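09/06/2021

Well I did it. I signed up for the Millholm lake walk and paid my money, so now I can't back out! I have been saying I would do it every year and every year I find a reason. This year the form was sitting right there on my phone at lunch and I thought oh, just go on and do it.

It is only 6 miles, which I know is nothing to some people, but I have not walked that far in one go since we lived out by Nisisdale and had the old dog. He was the one who kept me honest. If he didn't get his hour in he would eat the baseboards. I miss that dog something awful some days — mostly in the mornings, when I would already have been out the door.

So I started tonight. I went down our street, past the Durow place with the big hedges, over the bridge and back by the school. It took me 80 minutes because I stopped to talk to Colton Simard for a good long while. He was out picking tomatoes and you cannot get by that man's fence without a bag of something. I came home with tomatoes and two cucumbers the size of my arm, and he says there are more coming. I don't even like cucumbers that much but I took them.

My heels are sore. I wore the gray sneakers and they are about worn through on the inside, so I need to get a real pair before the end of the month. My sister says go to Sorensen's and let them measure you, because your feet get bigger as you get older (thanks a lot!). I might drive over there after my dentist appointment if my mouth isn't all numb.
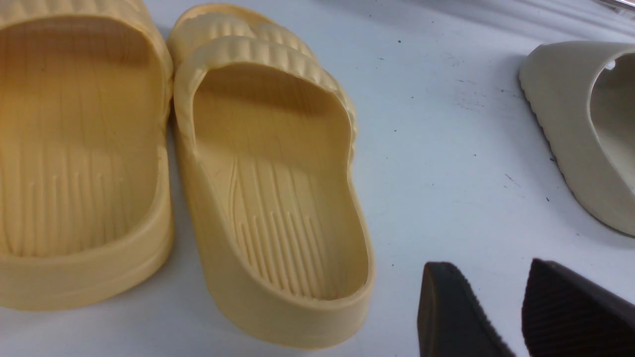 Supper was tomato sandwiches, no surprise. White bread, too much mayonnaise, salt and pepper, and I ate mine standing at the sink like my mother used to. Then I sat out back with my feet in the dishpan and some of those salts until the mosquitoes ran me in. It still feels like summer in the daytime but it is getting dark so much earlier now and I could smell somebody burning leaves already. Seems early for that.

I called my sister to brag about the walk and she told me she has signed up too. She didn't say one word about it before! She has been walking with the ladies from her church since spring, so she is going to leave me in the dust. I told her she has to wait for me at the water table and she said we'll see. We have been like this since we were kids and I don't expect it to get any better.

Going to bed with the window open. Tomorrow I want to go the other way, up the hill, if my heels will let me. And I have to call about the gutter before I forget again, and take some of these tomatoes in to work.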